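**From the Flestden workshop: five months with the arms**

8/14/19

Many of you at the Drustedum office have asked how the work in Flestden is going after the arms arrived, so the editors asked me to write it down. I work at the small parts bench, second from the window, and I have been there longer than I like to say. English is my third language, so please be patient with me if a sentence goes the long way.

For those who are new: at Flestden we make the sorting and counting sets that Wolia sells to schools. The sets are small pieces in several colors, and every piece must be picked up, looked at from all sides, and put in its place in the box. Until this year all of it was done by hand. A full shift of picking small pieces is not heavy work, but it is hard on the thumb and on the neck. Two of my colleagues had wrist braces last winter, and I had one also, for a short time.

The plan with the arms was explained to us in a meeting which, I must say, did not go so well. We were shown a curve with costs on it, and after this curve no one heard very much. People wanted to know if they would still have a bench to sit at. The answer came two weeks later, in writing: no position would be removed because of the arms, and the hours they save would go to the custom orders, where we were always behind. I have kept that letter in my drawer. So far it has been respected.

We have two benches with arms now, and both were set up by us together with the technicians from Cassim. I was against this in the beginning. I thought, let the people who sold it come and make it work. But now I am glad, for the reason that when something is a little wrong we can see it ourselves. The first fingers were too smooth and the pieces turned in them. One of us proposed ridges on the tips, and the ridged ones were printed and tried the next morning. Since May we have not used any other kind on that bench.

The most difficult thing to teach was the handover. One arm takes a piece and the other must receive it, so that the piece can be checked from the side that was covered before. For a person this is nothing, you do it while you speak about your weekend. For the arms it took many days of small corrections, and I learned how much my own hands know without asking me.
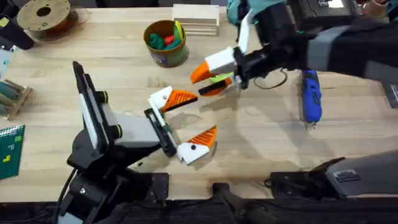
*Handover work at the bench: the right arm holds a lime-green piece, the left gripper is open.*

What has changed for us in a normal day? In the morning I no longer begin by picking. I begin by checking the positions and doing a short trial with 17 pieces. If all of them go through, the arms work and I stay near. If not, I look for the reason, and most times it is a small thing, such as a cable that pulls a little, or a screw that wants tightening. I write it in the notebook. The person of the next shift reads the notebook before touching anything, and this rule we made ourselves.

The rest of the morning I do custom sets. This is the part I like. A school may ask for larger pieces for children who see badly, or for only three colors, and someone has to think about how to make it. Before, such an order could wait 65 days. Now the oldest one on our list is five days old, and I did not think I would write such a sentence in this newsletter.

I want to be fair, so I also write what is less good. The arms are slower than a trained person, and I think this surprised the management more than it surprised us. They make a sound that is not loud but has always the same pattern, and some colleagues were tired of it by noon. We moved the radio. Also there is less talking at the benches. When everybody was picking, the hands were busy and the mouth was free. When you watch a machine you become silent, I don't know why. We now take the coffee break all together at the same time, and that was asked for by the workers and not by the office.

Two colleagues have done the longer course at Cassim and may now change the programs on their own. Their pay was raised one step for this. Others have asked for the same course, and the next places will be given in order of application. The form hangs beside the lockers. If you are afraid you are too old for it, I can say that I have put my name there.

Colleagues from Drustedum who want to see the benches are welcome in the afternoon, after the trial runs are finished. Please tell the shift lead one day before, and leave your bags in the front room, the passage behind the benches is narrow.

*Written by a colleague from the small parts bench, Flestden*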